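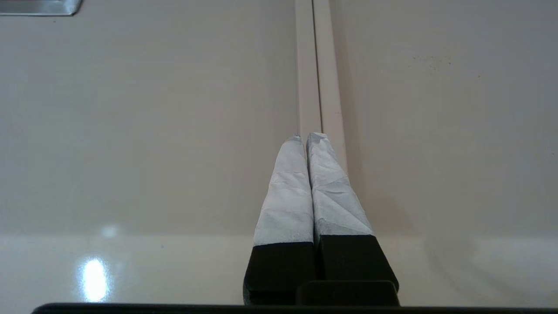 White padding, lots of creases

Wednesday, December 10, 2025

Up at five. Card orders. Coffee cold before I got to it.

The printer at Wellau finally sent the second box, the winter wren card, 500 of them, and the blue is right this time. The November batch came out purple. I had that sick feeling opening the flap, then no, fine, blue, a proper dusk blue like the painting. Sat down on the kitchen floor and said thank you out loud. Then packed till nine.

Envelopes though. They sent the square ones. My cards have not been square since spring. Called, on hold, hung up, called again, a nice woman said the right ones go out Friday. So I have 500 wrens with nothing to wear. Used up the last of the cream ones from the old stock for the orders that can't wait. 88 left after that. Should be enough to get to the weekend if the shop is quiet, and I don't want the shop to be quiet.

Devotional for the wren card: still not totally happy with the third paragraph. Too late now, it's printed. I wrote it in August in the heat and it reads a little like somebody who wanted to go lie down. The line about small birds singing after the snow I would keep. The rest I'd cut by half. Note for next year, shorter. People read these standing up at the mailbox.

Waltora order came in at lunch. The gift shop there, the one by the retreat house, wants 400 assorted for Lent and Easter. 400! In December! Good problem. They want the lily, the empty tomb path, the loaf and cup, and "something with lambs that isn't too cute." I've got lambs. All of my lambs are cute. Will have to paint a plain lamb. Maybe from the back, walking off, a bit muddy. Could be the best one of the lot, who knows.

Started a sketch on the back of the packing slip. Legs too long. It's a goat.

Afternoon: tried the new paper. Osuson cold press, the heavy one, bought two sheets to see. It drinks the water way faster than what I'm used to. First wash went blotchy before I had the second brush loaded. Second try I wet the whole sheet first and it was lovely, soft edges all over, the sky just went where it wanted. Don't think I can do lettering on it, the nib catches. So it's for skies and hills and I letter on the smooth stuff and put them together at the scan. More work. But that sky.

Price is bad. Will think about it after Christmas, not now.

Forgot lunch, ate crackers over the sink.

Post office at three. Line out to the door. Man behind me had a fruitcake (he told me) going to his sister and wanted to know what was in all my little packages. Told him cards. He asked were they funny. I said no, they're sort of prayers with birds on. He thought about that and bought his stamps and on the way out he said well, merry Christmas, put one in for me. So I did, at the light on Slaoui Street, before it turned green. For him and the sister too.

Must remember the website still says ships in two days. It does not ship in two days. Change to five. Did that just now. Also the anniversary card has the wrong verse under it in the listing, it's been the sympathy verse for who knows how long, and no one wrote to tell me!! Mortified. Fixed.

Books, since I'm putting it off. Total for November was $1,518 before printing and postage. Better than last year. Not enough to quit the Tuesday job, enough to pay for the wrens and a bit over. I keep wanting a bigger number and then somebody writes to say she taped the heron card up over her mother's bed, and I go very quiet and stop looking at the number. Had one of those notes today. Handwriting all over the place, lavender ink. Put it in the tin.

Read Psalm 147 before supper. Snow like wool, frost like ashes. There's a card in that. Gray and white only, no bird at all. Ashes would be hard to do without it looking dirty. Dry brush maybe, on the Osuson. See, now I have to buy more of it.

Tomorrow:
- cut backing boards
- lamb, again, shorter legs
- write back to Waltora re delivery date, ask do they want the devotionals inside or left off
- call about envelopes if no email by noon
- pick up brown tape, the good one
- choir 7 pm, bring the folder this time

Hands smell like glue. Bed.

Contact the studio | Copyright 2025, all cards and writings | Back to top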